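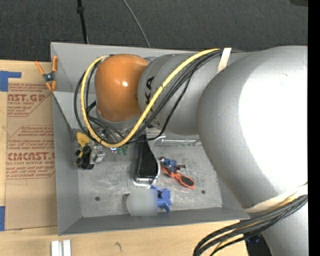 The robot arm over its metal bin at the Nellar workshop. Among the things to pick: a pair of orange-framed glasses.

Magazine > Technology > Robots at Work

Saturday, November 14, 2020 | By the Jornarley staff

LEARNING BY HAND

At Nellar, a small company in Lallness, the teacher sits at a desk with a controller in each hand. When she turns her wrist, the arm turns too - a little later, and a little more slowly.

She must show each pick 50 times before the robot may try it alone. So far the team has saved 943 such lessons. Small toys are easy, she tells me. Glasses are difficult, as they slide away when you touch them from the wrong side.

I was allowed to try for 18 minutes. My hand wanted to go fast and the arm did not - I pushed a toy into the corner and could not get it out again. In January the lessons will move to a bigger room.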